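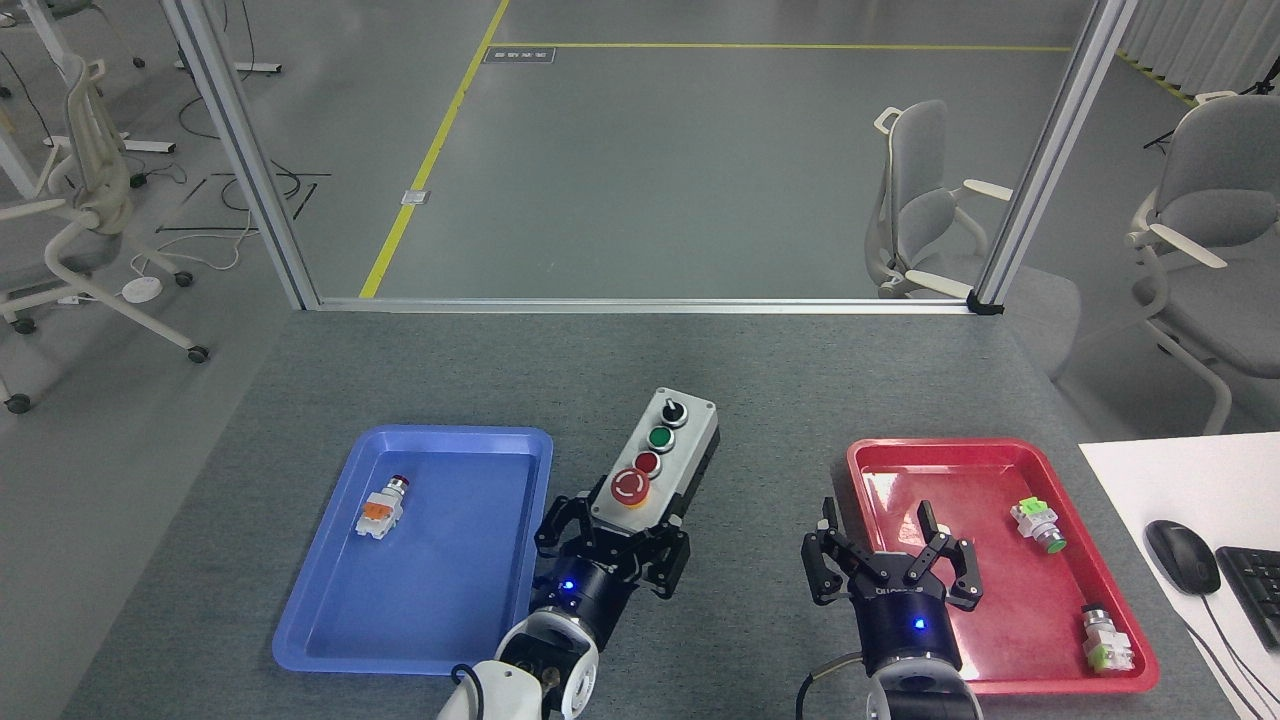
Three loose push-button switches, two trays and the four-control station between them.

Drurnholm Bench Notes: Push Buttons and Small Controls

README, kept by Katalin Gál
Last revised Monday, July 4, 2022

Hello, and welcome to the notes. You have probably opened this folder looking for one particular thing (which contact block goes with which button, most likely) and you are very welcome to skip straight to the part you need. If you have a cup of tea to hand, though, I would ask you to read the whole page once, as it will save you a fair bit of hunting about later on.

What the notes cover

The collection is a written record of the small panel controls we keep and handle on the bench at Drurnholm. By that I mean push buttons, selector switches, emergency stops, the contact blocks that clip on behind them, and the boxes and plates they are fitted into. It began in April as a plain list I made for myself, having twice ordered parts we already had in a drawer. Then other people began adding to it, and it grew into something that needed a README.

There are 2727 entries at present. Each one is a single sighting of a single part: what it is, where it was lying, which way up it was, and which tray or drawer it was in. An entry is one line in a text file, so you can read it in anything you like. Of those entries, 900 have been checked a second time by somebody other than the person who wrote them, and 403 have a longer remark attached. The remarks are where most of the good stuff lives, in my opinion, though I admit some of them are mine and do go on a bit.

What is in the folders

There are five folders.

buttons: the push buttons themselves, with cap colour and the look of the collar
blocks: contact blocks, whether fitted to a button or on their own
stations: assembled boxes and panels, one file for each
trays: which tray held what, entry by entry
remarks: the longer notes, filed under the entry they belong to

If you only want one of them, take trays. It repeats enough from the others to be useful by itself.

How the parts are described

We describe a loose switch from the front end backwards, so the cap comes first, then the body, then the block. A switch with a red cap, a white body and an orange block is written as red, white, orange. The one with the green cap becomes green, white, light green, and the one with the silver cap is silver, white, light green. Please keep to that order even if the block is the part that catches your eye, because the search in the old spreadsheet at Vidholm only understands it one way round and I haven't had the heart to rewrite it.

Colours are everyday ones. Light green is allowed, and so is silver. Anything fancier (we once had "celery") gets changed back when I tidy up. I would also ask you not to guess at what a block does from its colour. Write down the colour and leave the contact type blank unless you have read it off the part or put a meter on it.

For position we use the corners of the tray as you stand at the bench: far left, far right, near left, near right. A part that is close to a corner gets that corner's name. If it is neither here nor there, write middle and move on.

The station

An assembled station is listed one control at a time, starting with the selector and working along to the emergency stop. For the one on the bench, that gives a black rotary selector, a green push button, a red push button and the big red mushroom-head stop. It stays in that order however the station happens to be turned on the table, which was Hidayat's suggestion and a very sensible one. Before that we went left to right, and every time somebody nudged the thing round to get at it we ended up with two entries that seemed to describe two different stations. There are still a few of those pairs in the older files, and if you find one I would be glad to hear of it.

A station is only ever counted in the stations folder. The buttons fitted to it don't go into buttons as well, even when there is a loose one of the same colour lying a hand's width away.

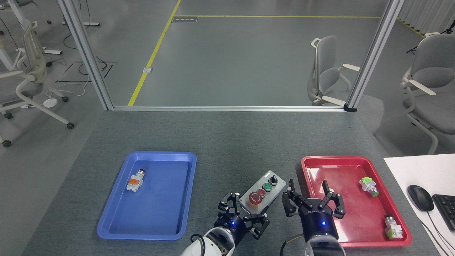
Red-capped switch in the blue tray, green and silver in the red one, with the controls at an angle between.

The trays

The trays are plastic with rounded corners and a raised rim, and I am fonder of them than one ought to be of a tray. We write the tray colour at the start of each line, before anything about the part, so a typical pair of lines looks like so:

blue tray, far left, red, white, orange, on its side
red tray, far right, green, white, light green, on its side

Tray colour and cap colour do get muddled, I'm afraid. A red cap in a blue tray is perfectly ordinary, and the trays folder makes no attempt to match the two. When you are typing up a long run of lines late in the day it is very easy to put the cap colour in the tray column. Please read your lines back aloud. I know it feels silly, and I do it anyway.

The red tray has a glossy floor that catches the light, so look twice at anything silver in it before you write it down.

Known gaps

Selector switches are thin on the ground. We have plenty of push buttons and hardly any loose selectors, so the notes won't help you much if those are what you are after. Yellow and blue caps are missing altogether. Sizes are recorded for the newer entries only, and the earliest batch from Irnotlow came over without any body colours, which I have left blank instead of filling them in from memory.

The remarks have not been edited for length or for temper.

Using and adding to the notes

You may copy the notes, print them, pin them up over your own bench or use them in teaching. A mention of Drurnholm Bench Notes is appreciated. To add entries, send a plain text file with one part per line, put your initials at the end of each line, and leave the entry number off. I number them myself when they come in, usually on a quiet morning with the radio going, and I will write back if there is anything I can't make out.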